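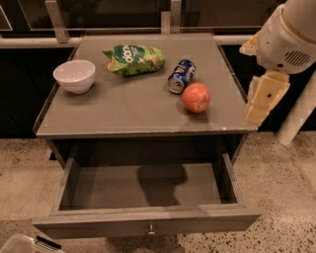 Jui-lin Man on losing by 61 votes and writing it all down

I read Jui-lin Man's book in two sittings, which I can't say for most books with a water bond in them. It's called "Bernatia," after the county where she spent 10 years on the board, and it comes out from Jinness Press in July. If you've ever sat through a county budget hearing on a folding chair, you'll recognize a lot of it (the chairs get their own page!).

We talked for most of an afternoon, and I'd planned to start with the loss, but she beat me to it.

"People want to ask about it and they go all soft in the voice," she said. "I lost by 61 votes. I can say the number. I said it in the grocery store for a year."

She lost over the water bond, more or less. The old mains in Loledport were failing, the ranches upriver on the Lūse didn't want to pay for town pipes, and she voted for the bond anyway. The book spends four chapters on that vote, and I told her I thought four might be a lot. She laughed and said her editor had wanted two.

"The first draft had seven," she said. "I cut the one that was all bolts."

What I liked is how much room she gives to the people who voted against her. One rancher, who goes by his initials in the book, drove to every hearing for two winters and read the same statement each time, word for word. She prints the whole thing. I asked if that was a way of getting back at him.

"No, I think it's a good statement," she said. "He had the per-acre cost right before our own staff did. I should've listened to him on the payment schedule, and I say so in there."

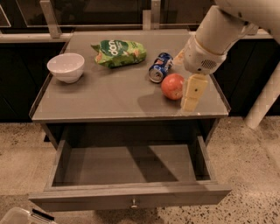

She does say so, on the page right after, and then she goes on to argue with herself about it for a while. That's pretty much how she talks, too. She'll make a point, back up, and come at it again from the other side of the road.

I wanted to know how she wrote it, because she never kept a diary. She used the minutes. She printed out 91 sets of them and went through with a pencil, marking the places where the clerk had written "discussion followed."

"That's where everything happened," she said. "Discussion followed! Two people quit speaking to each other, and that's what the county has on paper."

So she called folks up. Most of them talked to her. A few had moved away, and one former board member hung up and then called back after supper and stayed on the line until almost midnight. That call turned into the chapter on the fairgrounds sale, and it's the best thing in the book if you ask me. 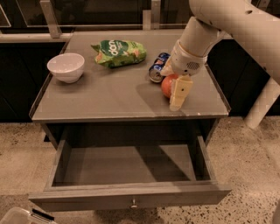 Snacks, soda and fruit on the side table.

We got onto whether she'd run again. She didn't dodge it, but she took her time. Her feeling is that small counties run short of candidates because the job eats your evenings and pays for your gas, barely, and she'd like to see the pay fixed before she puts her name on anything.

"If I say that as a candidate, it sounds like I want a raise," she said. "As a person with a book, I can just say it."

I posted a bit of our talk ahead of time and asked what people remembered about the bond fight.

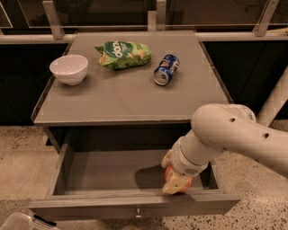 Zane wrote back that he'd voted against her and would do it again, but that she was the only one on the board who ever returned his calls, and he wanted to know if the book explains why the east side got its pipes first.

It does, Zane. Chapter nine. You may not like the answer, and she told me she doesn't much like it either. The contractor's bid was good for the east side only, the board took it to save the season, and the west side waited another year and a half.

She's doing a reading at the Loledport library once the book is out, and she says she'll take questions for as long as they'll leave the lights on.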